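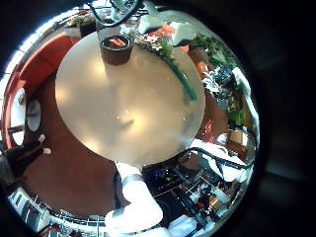 A cup and a flower on the round white table.

The old shortcode goes away in January

For years, a guesthouse owner who wanted a booking calendar on a WordPress page did one thing. She typed a word in square brackets into the editor, hit Update, and the calendar showed up. The plugin was called Wolley, and its shortcode ended up on pages, in sidebars, in footers, and in a few cases inside other plugins that were never meant to hold it.

Sodora, the small company that maintains Wolley, will drop the shortcode in the January release. The calendar will then be a block like any other. Sites that still use the brackets will show the brackets as plain text, and guests will see them.

Mattes Baumgart looks after websites for inns and vacation rentals in the Sauerland. He has 100 customers on Wolley, and most of them haven't logged in to their own dashboard since the site was handed over. He started going through the list in the spring.

The easy ones take a few minutes. He opens the page, deletes the shortcode, inserts the block, picks the calendar from a dropdown and saves. The settings carry over, including the prices and the blocked dates. What doesn't carry over is anything written inside the brackets themselves, such as a start month or a language. Those have to be set again in the block's side panel, and the panel uses different names for two of them. "Offset" is now "First month shown." "Lang" is under Advanced.

The hard ones are sites built with Zuruler, a page builder that was popular with local web designers and stores its layouts in its own tables. A normal search of the posts doesn't find a shortcode in there. Baumgart found that out when a hotel he had marked as finished turned out to have a second calendar on its English page.

"I had ticked it off," he says. "Then I looked at the English version by accident."

He now searches the whole database for the opening bracket and the plugin's name before he touches anything. He does it on a copy. If the search finds the text in a Zuruler table, he opens that page in the builder and uses its HTML element with the embed code from Wolley's settings screen, under Calendars, Share. The block doesn't work inside Zuruler and Sodora has said it has no plans to change that. 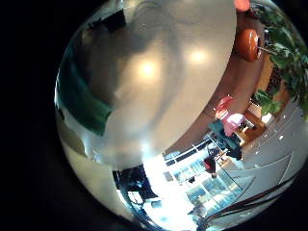 What the company says

Hildegard Thiele has answered most of the support tickets on the change. The shortcode, she says, was written when the plugin had one calendar and no prices. Every new feature since then had to be added to it as another setting, and by the last count there were 7 ways to say which room a calendar belonged to. Two of them contradicted each other. When both were present, the result depended on the order they were typed in.

Sodora looked at keeping the shortcode as a thin wrapper around the block. A test version went out to 200 sites last winter. It worked on most of them, but on sites with a caching plugin it sometimes showed dates as free after they had been booked. Double bookings are the one complaint a booking plugin can't survive, Thiele says, and the wrapper was dropped.

There is a conversion tool. It sits under Tools, Wolley Converter, and lists every page where it finds the shortcode. Each line has a preview and a button. It doesn't look into Zuruler, widgets or theme files, and the documentation says so, although only near the end of the page.

Users who can't switch in time may stay on the current version. It will get security fixes until the release after next. Automatic updates have to be turned off for Wolley by hand, on the Plugins screen in the right-hand column. Hosts that run their own updates may ignore that setting, so it's worth asking them.

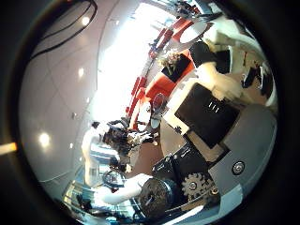 Brijesh Kanaujia thinks the schedule is too short. He moved 300 pages for a rental agency and wrote to the Wolley forum afterward that the converter stopped halfway through the list each time, with no message, and had to be started again from the top. He would have liked another season. "January is when people book their summer," he wrote. "Pick any other month."

Thiele replied in the same thread that the stopping was a timeout, and that the current converter works in smaller batches. The month stays as it is. An earlier date would have fallen in the fall vacation period, and a later one would have collided with a change in WordPress that the old code can't handle anyway.

Baumgart has the inns with page builders still ahead of him. He does them in the evening, after nine, when few guests are on the sites, and keeps the old plugin's zip file in the same folder as each backup.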